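3.2 Student sessions and the tabletop tidying task

Most of the teaching in the second half of the module happened at the bench, and we think this is where the course really came alive. Students worked in groups of three under the Xaba project, with Gwenaël Guérin running the hardware side and Palesa Cele looking after the learning software, Leltix. Each group had to choose a tabletop task, record its own demonstrations by guiding the arm, clean the recordings, train a policy and then watch that policy succeed or fail in front of everyone. We were delighted by how quickly the groups took charge of all this. By the end of April they were booking extra bench time and arguing (cheerfully) over gripper speeds!

The task that drew the most interest was soft-item tidying. Rigid blocks are kind to beginners, because a block looks much the same wherever it is put down. Cloths and bags are another matter – they fold, slump and catch the light differently after every grasp, and a fingertip that comes in a little too high closes on nothing at all. We gave no fixed list of items. Groups brought in what they liked, and this variety did more for the final data set than anything we had planned ourselves. The view from the wrist was the main input to the policy, so the students also had to cope with whatever the room behind the bench put into it (Figure 3).
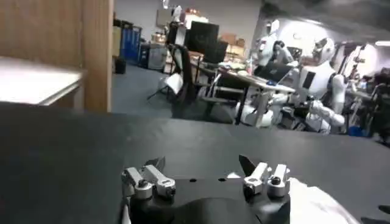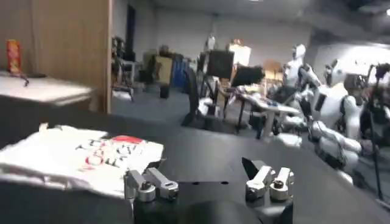 Figure 3. Two wrist-camera views over the black bench, with a crumpled white item beside the gripper in each and white humanoid robots further back in the room.

Over the module the groups recorded 1,634 demonstrations. After the students had gone through them by hand, 513 were set aside, mostly for late grasps, dropped items or a stop button pressed too soon. This cleaning step was the part we had expected them to find dull, and we were wrong. One group wrote a small viewer, Clotolik, which played two recordings next to each other and let the user mark the moment of first contact. It was adopted by the whole class within a week and we have kept it for next year.

The background proved to be a lovely teaching point. Several early policies did well in the place where they had been trained and then drifted when the arm was moved along the bench. Students first blamed the gripper, then the training settings, and only later tried covering the far part of the view. Two groups went on to compare cropped and full views across 367 test runs, and their findings are given in Section 4.1. For many of them it was the first time a result of their own had changed their minds about what the model was using.

We marked the bench work on the lab notebook and a short spoken report, with no marks tied to the success rate. A group whose arm missed the cloth again and again could still do very well, provided its notes showed what had been tried and in what order. The notebook template used at Jevumholm is given in Appendix B.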